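Brutent – readme

Small script that remaps the knobs and faders on the Vorkau desk controller so they send what your synth expects. Plain text maps in, one preset file out. Written by Torbjørn Eklund, maps mostly by Montserrat Palacios.

Last touched September 20, 2022. The July version had the fader bug, please don't use it.

What's in the folder

brutent.py – the script
maps/ – 39 maps, one per synth or plugin
blank.txt – copy this one, don't edit it
old/ – ignore

Getting it going

Needs Python 3 and a USB cable that carries data. Charging cables won't do, I lost an evening to that.

Plug the Vorkau in BEFORE you open your music software. If the software gets to it first the script can't see the port and just sits there. Close everything, unplug, start again.

Then run brutent.py with the name of the map, no .txt on the end. Takes about 10 seconds. The lights go off and come back on, leave it alone till they do.

Writes to slot 2 unless you tell it otherwise. Slot 1 is the factory one and the script refuses to touch it. Add slot= and a number to change that.

Writing a map

One control per line. Name of the control, then the CC number, then lowest and highest value. Commas between. Spaces don't matter, capitals do (sorry).

knob3, 74, 0, 127
fader1, 7, 0, 90

The second one stops at 90 becuase full volume on my setup is horrible. Change it if yours isn't.

To flip a knob so it runs backwards, swap the low and high numbers. Works for faders too. Doesn't work for the pitch strip, which has its own line called strip and only takes on or off.

Anything you leave out of the map keeps whatever was in the slot before. Handy sometimes, confusing the rest of the time. Put clear on the first line if you want a clean start.

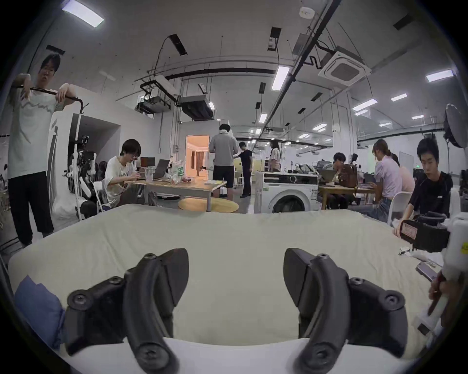
Known problems

Pads send a note AND a CC if you give them both. Pick one.
Knob 8 jumps when you change presets – that's the hardware, turn it past the old value and it catches up.
Map names with an accent in them fail on Windows. Rename the file.
Tustuswood map is half done, only the filter section. Montserrat has the rest on paper somewhere.

Sending in maps

Yes please. Say which version of the synth you have and wether you tested it on the real thing. Untested ones are fine, they go in with a note at the top.

Licence

Do what you like with the maps. Keep the Eklund line at the top of the script if you pass that on.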